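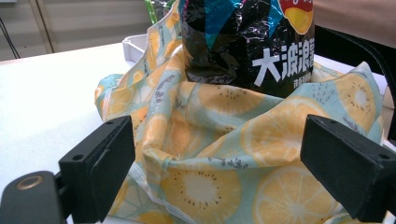

Against the Single Large Tote

Most advice on packing food for a day out starts with the container. Buy a bigger one, the reasoning goes, with more compartments and a stiffer base, and the packing will take care of itself. I have packed day bags for a walking club in Clutmont for long enough to disagree. The container matters less than the order in which it is filled, and for dry snacks the best container is a thin cloth bag with no structure at all.

The case against the large structured tote is mostly mechanical. A sealed snack bag is a cushion of gas with a small amount of food at the bottom. It resists pressure spread over its face fairly well and resists a corner very badly. Inside a stiff tote the bag has two possible states. Either it has space around it, in which case it slides and tips, or it is wedged against a lunch box, in which case the corner of the lunch box does the damage. Compartments make this worse. A divider is one more edge.

A thin cloth bag behaves differently. It takes the shape of its contents, and the spare fabric bunches around the base of whatever is put in first. The bunched fabric is the useful part. It fills the gaps at the bottom, where movement starts, and it keeps a tall packet upright without gripping it. I put the snack bag in on its bottom seal, push the cloth down around it on all sides, and only then add anything else. The cloth bag then goes into the backpack last, above the water and the clothing.

Raymonde Chisholm, who shares the packing with me, objects to this on two grounds. Her first is that cloth bags have no base and fall over on a table. This is correct. A cloth bag cannot be filled the way a tote is filled, by standing it open and dropping things in. One side usually stays up and the other side folds down, and the person packing has to work with one hand inside. I fold the rim outward by the width of a hand and fill from the low side. It takes longer. For one bag the difference is trivial, and for a group of walkers it is an annoyance I accept.

Her second objection is that cloth offers no protection from a hard knock. Also correct, and the reason I would not use it for fruit, eggs or anything in glass. Pears go in a box. My claim is limited to dry food in sealed packets: chips, crackers, nuts, dried fruit. These need to be kept still more than they need to be armored.

There is a question of size. The cloth bags I see sold for shopping are too large for this job. A good snack bag holds two or three packets with enough fabric left over to fold once across the top. If the top has to be tied, the bag is too full. If the packets can lie flat, it is too big, and they will lie flat as soon as the walk starts. The Sulora bags we bought first were of the second kind. I cut them down and hemmed them, and they have been satisfactory.

Weight of fabric matters as well. Canvas is popular and unsuitable. It holds its own folds, so the gaps at the base stay open, and a canvas seam is hard enough to mark a packet. A thin woven cotton or a light polyester will collapse properly. The thin bags crease, and the creases are permanent if they are never ironed. I do not iron them.

I have a minor position on pattern. Marlene McIntyre prefers plain bags because they look tidy in a row. I prefer a loud print, fruit or otherwise, on a pale background. Snack packets are often dark, and a dark packet in a dark bag inside a dark backpack is found by touch. A pale bag can be seen from the top of the pack in poor light, which in October is most of the afternoon. Print also hides stains better than a plain color does, and a food bag will be stained.

Washing is where the tote loses outright. A stiff tote with a glued base gets wiped, and wiping leaves crumbs in the stitching. A cloth bag is turned inside out over the trash, shaken, and put in with the dish towels. Geeta Mittal washes ours after each outing and hangs them by a bottom corner so that the rim dries open. Hanging by the handles leaves the corners damp, and damp corners smell.

None of this argues for owning more bags. A household that already has 100 of them in a drawer does not need another, and most of those will be the wrong size. Two small ones per backpack are enough, one for sealed packets and one left empty for wrappers on the way home. The empty one folds flat and goes down the back panel.

Chisholm still uses the tote for the club's shared lunch, which includes boxes and a flask, and for that load I have no quarrel with it. The chips travel in mine.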